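Lumirach (software)

Lumirach is a control and planning package for two-arm tabletop robots. Written mostly in C++ with a Python layer on top. First public release 17/08/2019, under a permissive license. Maintained out of Lulbridge by Henryk Adamczyk and, from version 2 on, Kanokwan Ratanaporn.

Name

From the street the first office was on. No other meaning. Sometimes confused with Prokosby, an older one-arm planner by the same people, now unmaintained.

Overview

The package covers four jobs: reading joint states, turning camera input into object poses, planning motion for both arms at once, and sending commands. Each runs as its own process. They talk over a shared message bus, and any one can be restarted alone (the planner used to take the bus down with it, fixed in 2.1).

Control loop

Default rate 100 Hz, joint position targets only. Torque mode exists in a branch but is not merged. Commands older than two cycles get dropped and the arm holds its last pose. Gripper commands go on a seperate channel with their own limits.

Perception

Takes color frames from one fixed camera, depth optional. Objects are matched against a list of known shapes. Known weak spots: shiny floors, thin leaves, things piled in a bowl. Overlapping items are often merged into one pose. Patterned table surfaces need a background pass before the first run, see the setup notes.

Planning

Both arms are treated as one body with all joints together. Sampling planner, 2,000 samples per query by default, 3,000 in cluttered layouts. If no path is found within the limit the planner freezes one arm and tries the other alone. Slower but usually gives something. Cables are not modeled. Users add keep-out boxes by hand, normally one over each wrist.

The Iyengar module, added in December, handles the zone where the two grippers can meet. It gives that space to one arm at a time, and the second waits at a hold point outside it.

Typical layout

Arms on a shared rail, facing inward, grippers pointing at each other over the middle of the table. Walls on three sides go into the planner as flat planes. Artificial vegetables are a common object set, some in a bowl, some left out on the surface.

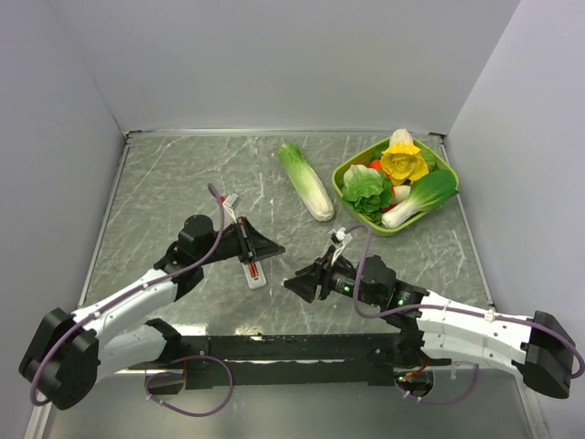
Tooling

Command line recorder, replay viewer, and a calibration script that takes 20 poses per arm. The viewer only reads logs from the same major version. Converter is included but it loses gripper timestamps.

Limitations

No support for moving bases. Soft objects are planned for as if rigid. Hand-eye calibration drifts if the camera mount gets bumped and there is no automatic check for this yet. Documenation for the Python layer is incomplete, mostly the callback section.

See also

Prokosby
Motion planning
Bimanual manipulation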